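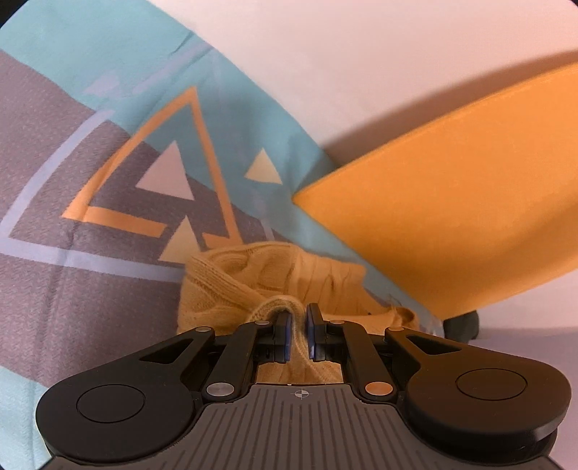 Skolau four-track transfers, second session

Sunday, August 21, 2022

Started with the tape marked "rehearsal / do not erase" and I'm so glad we left it for a fresh day. It has a complete early take of the song Grekadside is going to premiere, with the old second verse! None of us had heard that verse. It's slower, the bass is way up front, and the singer laughs halfway through the bridge and keeps going. I played it three times before I remembered I was supposed to be writing down levels.

Levels, then. Tracks 1 and 2 came in fine with the deck at its usual setting. Track 3 is low and needs the preamp up to 39 on the dial. Track 4 is blank until the last chorus, where somebody hits a tambourine extremely hard, so keep a hand on the fader.

Azimuth took a while. I set it by ear on the hi-hat first, then summed to mono and nudged the screw until the top end stopped swishing. Big difference. The vocals went from "through a wall" to "in the next chair." I'd like to redo the first session's tapes the same way, at least the one with the live radio spot.

Ground hum

The 60-cycle hum from last time is gone. It was the cable between the Grodik mixer and the interface, the one with the tape flag on it. Swapped it for the short one from the drawer and the floor dropped right away. Bad cable is in the repair box with a knot in it. Please don't rescue it, I did that once already in April.

There's still a faint buzz on track 2 between songs. It stays put when I mute the mixer channel, so I think it's recorded on the tape. Left it alone. A notch filter took it out and took the warmth of the guitar with it, and I'd much sooner have the guitar.
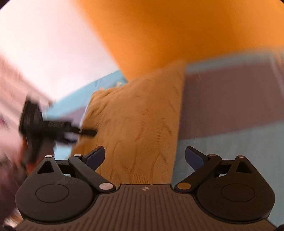

Mustard-yellow cushion, cable knit.

Files

Everything is saved at 24-bit, untouched, in the Skolau folder, then a second copy with the gaps trimmed. 28 files so far including the false starts. Keep the false starts! Two of them have talking on them, and Dwynwen Parri wants the talking for her article. She's writing the piece for Grekadside that goes up with the premiere, and she asked if we could find the bit where the band argues about whether to leave the label. I think it's on the long tape, second side. Will listen tomorrow with headphones and note the times for her.

We need a yes from all four members before any of the chatter goes public. The songs are cleared, the chatter isn't. 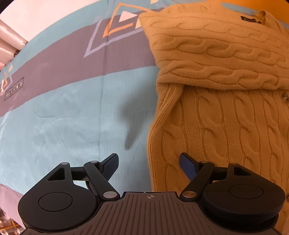
The cassette run is going to be 50 copies, and Tiongson can print the cards if we get them a layout by the end of the week. I've been fussing with the front panel. The title fits, the track list fits if we drop the credits to the inside, and the spine needs a mark so the fold lands in the same spot every time. The little crosshair printed in light gray on that dark gray ribbed body is exactly the weight I want: small, thin, quiet enough to leave on the finished card. I drew a version of it in pencil on the back of the proof. If it prints too faint, go one step lighter and try again on the dark stock.

Next time

Long tape, both sides. Clean the heads first, they were pretty brown when I finished.

Check that the early take runs at the right speed. It sits a little under pitch against the piano and I can't tell if that's the deck or the band.

Send Dwynwen the rough of the old second verse. She's going to flip!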